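Tudel Opens Comment Period on Sorting Guide for Flexible Food Packaging

VEDUSHAM, 2021-03-12. Tudel, a packaging and waste consultancy, today released a draft sorting guide for flexible food packaging collected from offices, schools and small kitchens. The draft covers snack wrappers, cake packets, sachets and paper wipes. It is open for written comment until the end of March.

The guide draws on a collection study carried out in Vedusham. Participating sites kept wrappers and used paper apart from other waste for 30 days. The study recorded 1321 items, each logged by material, size and amount of food residue. Packets that combined a printed outer layer with a metallic inner layer were logged separately from single-layer film.
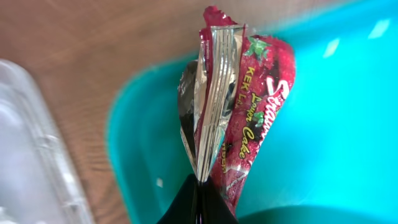 Main Provisions of the Draft

The draft sets out 31 item types and assigns each to one of four streams: single-layer film, mixed-layer film, paper, and residual waste. An item is assigned by its largest component by area. Items with a metallic layer go to the mixed-layer stream regardless of size.

Paper that has been used to wipe up food is assigned to residual waste unless the local collector accepts it for composting. Clean paper goes to the paper stream. Where paper and film are found in the same container, the two are to be separated before weighing, and the weights recorded on separate lines of the log sheet.

Containers used at the point of collection should have clear walls so that the contents can be checked without emptying them. Lids are optional indoors. The draft does not specify a container volume, but it does set a maximum load of 600 grams for any container that is carried by hand to a central bin. 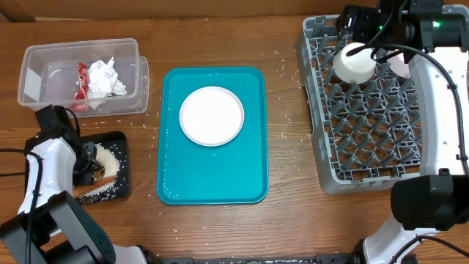 Dry food spills are covered in a separate section. Rice, grains, sugar and similar dry goods are to be gathered on a flat tray and weighed before disposal. They are not to be added to the film or paper streams, where small particles can lodge in folds and affect the recorded weight. Surfaces should be cleared before the next batch is sorted.

Log sheets for all four streams are included as an appendix. Jodeck, which supplied the record-keeping software for the study, will add matching data fields in its next release.
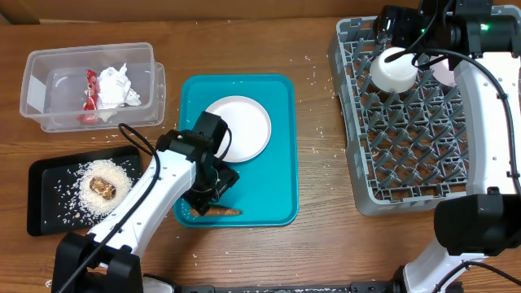
Crumpled wrapper and paper in a clear container, with rice on a tray and tabletop.

Schedule and Availability

Comments will be reviewed in the order received. Tudel expects to publish the final text after a second trial at the Ticona site, which will use the revised log sheets. Collectors that took part in the first study may continue to use the earlier sheets until the trial ends.

The draft guide and appendix are available at no charge from the Tudel office in Vedusham. Comments should cite the section and line number and may be sent by mail or through the contact form on the company's website.

About Tudel

Tudel advises local collectors and building operators on waste sorting, weighing and record keeping.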